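Nakasum 双臂整理套件 常见问题

您好，欢迎来到 Nakasum 的常见问题页面！这一页是我们根据客户来信慢慢攒起来的，有些问题被问了很多遍，有些只有一两位朋友提过，但我们觉得值得写下来，就一并放在这里了。若是读完还有疑惑，请尽管写信，我们都会回的。

最近更新：2024年11月18日

这套服务到底包含什么？

套件分为两部分。一部分是仿真软件 Timavon，您可以在里面搭房间、摆家具、编排双臂机器人的动作；另一部分是远程辅导，由我们的工程师陪您把第一个任务跑起来。机器人本体不在套件里，需要您自备或另行租用。常有朋友以为买了套件就会收到一只大箱子，所以我们特地把这一条放在最前面，免得您空等快递。

我还没有机器人，现在买会不会太早？

一点也不早。我们不少客户都是先在仿真里练了好几个月，才决定要不要添置实机的。在 Sidville 开教学工作室的 Yaryna Didenko 就是这样，她从一月开始用 Timavon 备课，学生们先学会让夹爪对准抽屉把手，再去考虑别的事情。她后来写信告诉我们，学生最爱改的是抽屉颜色，改完了还要互相比一比谁的好看（这一点我们很能理解，办公室里也这么干过！）。

仿真里能做哪些家务类任务？

目前自带的场景库一共有 57 个任务，开抽屉、关抽屉、取物、归位都有，难度从入门到相当磨人。抽屉柜是我们最推荐的入门任务，两只手可以分开练，也可以配合着练，柜子的位置、把手的大小都能自己调。
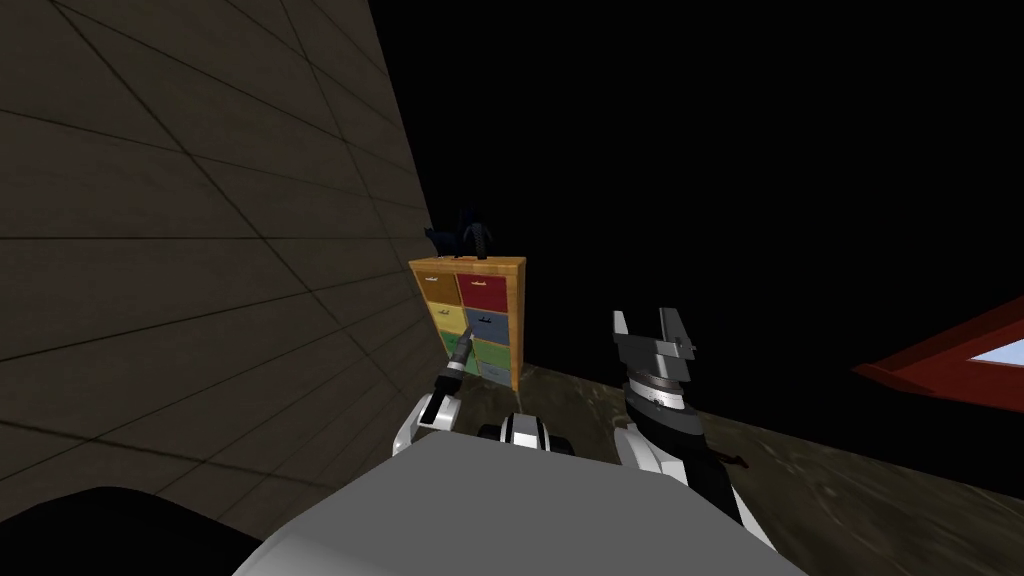
Timavon 仿真画面：抽屉柜任务，左臂夹爪伸向柜子左侧偏下的抽屉，右臂夹爪张开朝上。

如果您想换成自己家或自己工作室的柜子，也是可以的。把长、宽、高和抽屉排列填进模板，软件会生成一个可以开合的模型。异形柜子稍微麻烦一些，建议先把草图发给我们看看，我们帮您判断用模板改划算，还是单独建模更省心。

为什么有的场景背景是全黑的？

自带场景默认只载入任务需要的墙面、地面和家具，没有建模的地方就显示为黑色，这样电脑跑起来轻快一些。您若想要完整的房间，在“环境”菜单里打开“补全房间”即可，载入会慢一点，请多给它一点耐心。

我的电脑带得动吗？

近几年的带独立显卡的台式机一般没有问题。笔记本也能用，不过建议接上电源，并把阴影质量调低一档。试用版与正式版用的是同一个渲染程序，所以最稳妥的办法就是先下载试用版，打开抽屉柜任务跑上一会儿，流畅不流畅，您自己一看就知道。

在仿真里编好的动作，可以直接用到实机上吗？

可以导出，但请不要导出之后马上全速运行。真实的抽屉有松有紧，把手也各有各的脾气，需要在低速模式下重新校准。辅导课里有 2 次专门讲这件事，负责的是 Demetrius Szabo，他讲得很细，也很乐意被打断提问，您带着自己的问题来上课，收获会大得多。

价格怎么算？

个人版每年 400 欧元，含软件更新和全部辅导课。学校和工作室可以申请多席位授权，请在来信里写明大概的人数，我们会单独报价。

可以退款吗？

购买后 51 天内，只要辅导课还没有上过，都可以全额退款，不需要填写理由。当然，您若愿意告诉我们哪里不合心意，我们会很感激。

有没有中文界面和中文支持？

界面和说明书都有中文，辅导课可以预约中文场次。由合作伙伴 Prokopenko 提供的扩展场景包目前只有英文说明，中文版正在翻译，完成后会随更新自动推送给您。

怎么联系你们？

点击页面底部的“写信给我们”就可以了。若是软件报错，请附上日志文件和您正在使用的任务名称，我们查起来会快很多。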